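Ticket 117: Suturing add-on, wrist view goes soft and grip release lags
Product: Gretetari two-arm suturing kit, evaluation unit
Supplier: Brorkex
Opened by: Mwangi Mushi, Nyanda
Priority: 4
Status: open, waiting for supplier

Summary
Two faults during stitching on tissue. First, the wrist camera holds focus at the jaws but the exposure hunts when the surface is wet. Second, the release command on the needle driver is logged as complete before the jaws report open.

Setup
Software build 109, default profile. Both arms homed and zeroed before the run. Grip force left at the factory setting. Thread tension limit set to 300 on the supplier's own scale, as in the quick-start sheet.

Steps to reproduce
1. Load the running profile and start a new stitch next to an existing row.
2. Bring the wrist camera in until the jaws are over the entry point.
3. Draw the thread through and hold.
4. Send release and watch the state line in the log.

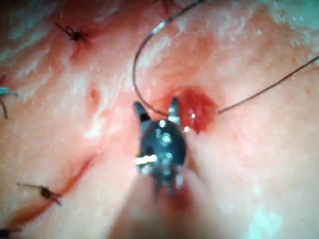
Exposure settles if the arm is held still, then starts hunting again on the next move. Cleaning the lens window made no difference. Swapping the camera lead with the spare made no difference. Locking the exposure by hand stops the hunting, but the glare on wet tissue is then too strong for the thread tracker, which drops the strand and asks for a manual pick.

The release lag is separate. It shows up with the camera disabled, so I don't think the two share a cause. The log writes "release done", the next motion is queued, and the jaw sensor changes state afterwards. On a slow profile this is harmless. On the running profile the arm may begin to move while the jaws are still closing on the needle or thread.

Tried so far
Restarted the controller: no change.
Re-ran jaw calibration on both arms: no change.
Rolled back to the previous build: lag still present, exposure hunting less frequent.
Added a manual pause after release: works as a stopgap, but has to be entered for every stitch.

Requested from Brorkex
The jaw sensor timing figures for this build, and a way to make the next motion wait for the sensor instead of the command. Please also confirm whether the exposure limits can be set per profile. The manual lists the option but the menu item is greyed out.

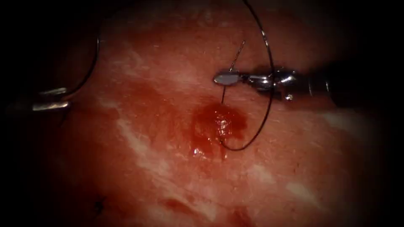 Tikau, September

Supplier reply logged. Brorkex confirm that the motion queue reads the command state only. A setting to wait on the jaw sensor exists in the service menu and needs an unlock code, which they will send to the address on the evaluation agreement. No answer yet on the exposure limits.

Manual pause stays in place until the code arrives. Running profile not to be used without it. Ticket left open, M. Mushi to retest both arms with the sensor wait turned on and attach the new log.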